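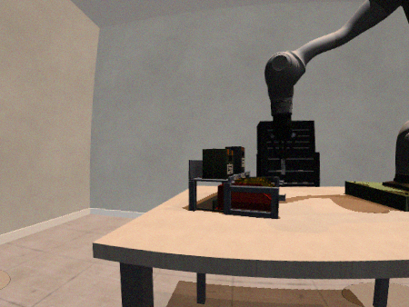
Simulated arm above the metal rack, Drumier planning environment.

Project diary, 30 June 2022

The morning was given to the motion planner. The Pladitus branch was merged after review, and the full set of 200 planning queries was run against the rack layout. Of the failures, most came from the same source: the collision model treated the rack as one solid block, so that any approach between the posts was rejected. The rack has now been entered as separate posts and rails. Planning time rose slightly. The team considers this acceptable.

A second matter concerned the tall black storage unit behind the gripper. The depth filter in Tlapale continues to merge its dark front with the fingers, and the perception node then reports contact where the planner finds clearance. Three threshold settings were tried. None was adopted, and the April value remains in force.

In the afternoon the controller gains were restored from the Husteno archive — the working copy had been overwritten during the merge. The log viewer again stopped at line 297 and was restarted. A ticket has been filed.

Outstanding: repeat the queries with the arm starting from its parked position; confirm that the mesh for the two dark boxes on the rack is the current version; update the installation notes.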